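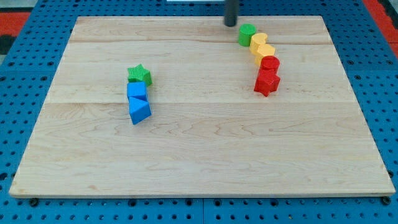

News > Blockchain > Interviews

Trirneo started with a spreadsheet of lumber receipts. Ayana Gebretsadik was buying hardwood for a furniture shop in Clullby and could not tell which mill a delivery had come from.

"I had 29 suppliers and no way to check any of them," she says. "A shared ledger was the cheapest fix I could find."

The company now records shipments for 111 mills. Each load gets an entry when it leaves the yard and another when the buyer signs for it.
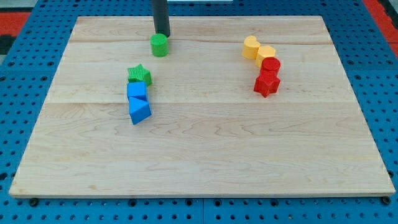

A light maple board with a green cylinder standing on it.

Gebretsadik doesn't claim the ledger stops fraud. "If somebody types in the wrong species, the chain will keep the wrong species," she says. Her partner, Sheena Shearer, handles spot checks at the mills.

A trial with the shipping firm Tanero begins in February. Asked about a token, Gebretsadik says no. "Mills pay us in dollars, by invoice."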